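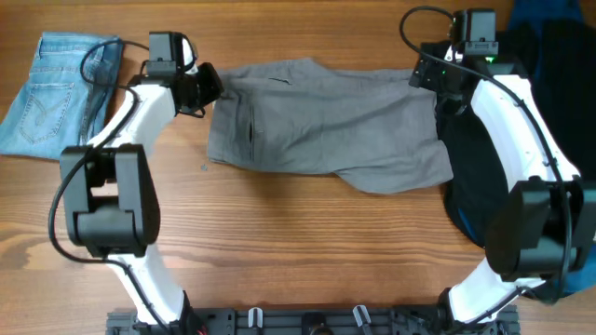
Laundry folding is the practice of doubling washed and dried clothing and household linen into flat, regular shapes for storage, transport or sale. It is usually the last step of doing the laundry, after washing, drying and, for some fabrics, ironing. Folding saves space, limits creasing and makes items easier to find. Items that crease badly when folded, such as suits and many dresses, are more often kept on hangers.

History

Cloth was stored folded long before closets with hanging rails came into general use. In many parts of Europe, household linen and clothing were laid flat in chests, and later in presses and cupboards with sliding trays. The clothes press took its name from the pressing of the cloth inside it, which kept the folds sharp.

The town of Brultberg has one of the better preserved sets of household rules on the subject. An inventory dated 1523 lists the contents of a merchant's linen chests by the number of folds in each piece, apparently as a way of telling tablecloths from bed sheets without opening them out. A later copy of the same rules says that sheets should be refolded every November along a different line, so that the cloth would not wear through at the crease. Refolding is still recommended for stored linen, and textile collections often pad their folds with acid-free tissue for the same purpose.

Drawers became common in ordinary homes much later, and folded sizes changed to suit them. The wire hanger and the built-in closet then moved shirts, coats and dresses out of the drawer in many households. Knitwear stayed there, as its weight stretches the shoulders when it hangs.

Methods

Most folding methods begin with the item laid face down on a flat surface and smoothed by hand. The sides are brought in toward the center line and the length is then divided into halves or thirds.

T-shirts and sweaters are generally folded sides first, with the sleeves laid back over the body. In the retail fold, a board is placed at the center of the back and the fabric is brought over it, giving every piece in a stack the same width. The board is pulled out before the final fold.

Trousers are folded leg to leg. Dress trousers are matched at the inner and outer seams so that the crease runs down the front. Jeans have no crease to protect and are folded in half down the middle, usually with the back pockets facing out, then in halves or thirds from the hem.

Fitted sheets are widely regarded as the hardest household item to fold. The usual method is to tuck the corners into one another until all four are nested, then lay the sheet flat and square off the elastic edge.

Socks may be laid together and folded, or rolled with one cuff turned over the pair. Turning the cuff keeps the pair together but stretches the elastic over time.

File folding

In file folding, also called upright folding, each item is reduced to a small rectangle that stands on its edge. The items are placed in a row from the front of the drawer to the back, so that all of them can be seen at once. The method works best in shallow drawers and with cotton of medium weight. Thin synthetic fabrics tend to slump unless the row is full.

Rolling

Rolling is used mainly in luggage and in military kit. It produces soft curves in place of sharp creases and fills gaps in a bag well, though it does not reduce the volume of the cloth itself. A tight roll can still wrinkle linen or poplin.

Commercial folding

Hotels, hospitals and laundry services fold to a fixed size so that stacks fit standard shelves and carts. Flat items such as sheets and tablecloths pass from the ironer directly into a folding machine. Garments are more often folded by hand, as their shapes vary.

Laundries that charge by weight commonly include folding in the price, a service known as wash and fold. The Trerora laundry in Undereck, which handles work for small inns, sorts its folded linen into 491 numbered bins – one for each guest room on its books – and returns each bundle tied with cotton tape.

Regional practices

Folding is also the normal way of storing flat-cut garments. The kimono is folded along its seams into a long rectangle and wrapped in paper, and the sari is often folded lengthwise and then across, with the lines changed from time to time to protect metallic thread.

See also

Clothes hanger
Ironing
Linen closet
Textile storage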